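How to Set Up a Computer Desk Without Buying Everything They Tell You To

Filed under: Home, How-to
Posted December 19, 2019

Search for advice on setting up a desk at home and you will get a shopping list. A chair with a number in its name, a standing desk, two monitor arms, a footrest, a lamp that pretends to be the sun. Most of those pages earn a cut of whatever you click on, so I read them the way I read the back of a cereal box.

I have set up desks for myself, for my mother, and for a small office on Sosa Street where the owner wanted everything done by Monday. Very little of the gear made a difference. The measuring did. What follows is the order I do things in now.

What you need

A tape measure
A pencil
Painter's tape
A stack of books you don't care about
A screwdriver, if your desk came in a box

Step 1. Pick the chair height first

Nearly every guide starts with the desk. Start with the chair. Sit all the way back in it with your feet flat on the floor. Your thighs should be close to level. If your heels come up, the seat is too high. If your knees are well above your hips, it's too low.

Now let your arms hang and bend your elbows. Have someone measure from the floor to the underside of your elbow and write that number down. You will use it for everything else.

I was told by a salesman at Stedside that this measurement was "outdated" and that I should go by feel. He then tried to sell me a chair for 800 dollars. I went home with my tape measure.

Step 2. Match the desk to your elbows

The top of the keyboard should land at your elbow height or slightly under. Most store-bought desks are too tall for most people I know, and I suspect it's done so that the legs look good in the picture.

If the desk is too tall, you have three choices. Raise the chair and put something solid under your feet. Cut the legs down, if they are wood and you own the desk. Or add a keyboard tray, which I don't love. The ones I've tried wobble, and the Brollidley one I had came off its track twice in August and I never trusted it again.

If the desk is too low, set the legs on blocks. Check them with a hard shove from the side before you put a computer on top.

Step 3. Put the screen where your eyes already are

Sit back. Look straight ahead, close your eyes, open them. Wherever your eyes land should be near the top of the screen. Use the books to get there. People will tell you a proper stand is better than books. It's neater, I'll give them that.

For distance, reach out one arm. Your fingertips should just about touch the glass. If you find yourself leaning in, make the text bigger before you move the screen closer. It's free, and it takes less time than unscrewing anything.

People with bifocals or progressive lenses should ignore the height advice and set the screen lower. You'll be tipping your chin up all day otherwise. I have never seen a product page mention it.

Step 4. Turn the desk, then worry about lamps

Glare causes more squinting than dim light does, at least in every room I've worked in. Before you buy blinds or a screen filter, turn the desk so the window is to your side. Window behind you means reflections. Window in front means you're staring into the daylight.

Mark the new spot with painter's tape and live with it for a few days. I moved my own desk 10 inches after a weekend of this and have left it alone.

A plain lamp off to one side is enough for paper. If you don't read paper at your desk, you may not need one. The Ustalari lamp with the four color settings is nice to look at. I use one of the four.

Step 5. Deal with the cables last

Every guide puts this in the middle, and then you move the monitor and have to do it again. Wait until you've used the desk for a week.

Run the power strip along the back underside of the desk and screw it there. Leave slack at the monitor end. Bundle what's left with twist ties saved from bread bags. Don't pull anything tight, and don't run a cord under a rug.

Step 6. Choose a surface you can stand to look at

Glossy tops show every smudge and bounce light back at you. A dull finish is easier to live with. Dark tops are in fashion, and the ads like to show them big, black and bare. Before you pay extra for one, ask to see it in daylight, with a coffee cup and some crumbs on it. Black hides ink and shows dust. Pale wood does the opposite. I don't think either one makes you more productive, whatever the label says. 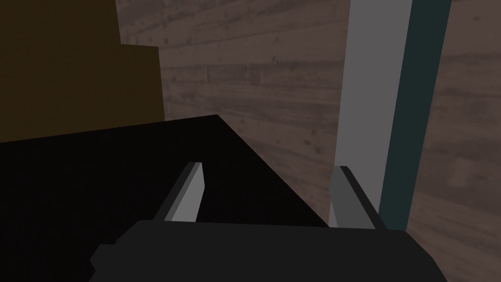
A computer-rendered view: dark charcoal gray in front, a large black surface behind.

If you already have a glossy desk, a big sheet of felt or a plain blotter solves it. Mine cost 20 dollars and covers the only part I touch.

Step 7. Sit in it and change one thing at a time

Give each change a couple of days. If you swap the chair, the screen and the keyboard on the same afternoon and your neck still hurts, you have learned nothing.

Get up now and then. I'm not going to give you a schedule. The apps that ping you all disagree with each other about how often, and I turned mine off.

If something hurts for weeks, see a doctor. A desk is furniture.

Is a standing desk worth it?

For some people, sure. My friend Joaquín Ibarra likes his and stands most of the morning. I had one and it turned into a tall place to put mail. Try it with a sturdy box on your kitchen counter first. If you're still standing there after two weeks, go look at prices.

What about a wrist rest?

If your keyboard is at the right height you shouldn't be leaning on your wrists while you type. Fix step 2 and see if you still want one.

Do I need a second monitor?

Depends on the work. Put the one you use most straight in front of you and the other off to the side. Splitting the gap down the middle means your head is turned all day long.

Comments are open. Please don't send me links to chairs.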